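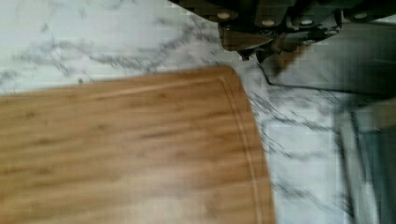

Clakeo Surface Planner 2

Clakeo is a planning module for arms that work on kitchen counters and other flat surfaces. It takes the pictures from a wrist camera, estimates the height of the surface, and gives your controller a path which keeps the fingers at a safe distance until the moment of contact.

Marble, bamboo and polished steel are difficult for many depth methods. Veins and wood grain can be taken for edges, and reflected light can be taken for a hole. Version 2 compares several views before it accepts an edge. The gripper itself is masked out with a model that you load one time during setup.

What is included
Planner and surface estimator
Mask editor for your gripper
Log viewer with step by step replay
Drivers for Zarkarik and Dralness controllers

Requirements
Linux, 64 bit
Calibrated wrist camera
Free disk space: 2366 MB

License
Single arm: 695 euros, with updates for one year. For laboratories with more arms, please ask our distributor Georgiou for an offer. Order number 827.

Drivers for older Dralness controllers are planned for May. Projects saved in version 1 can be opened, but the gripper mask must be made again.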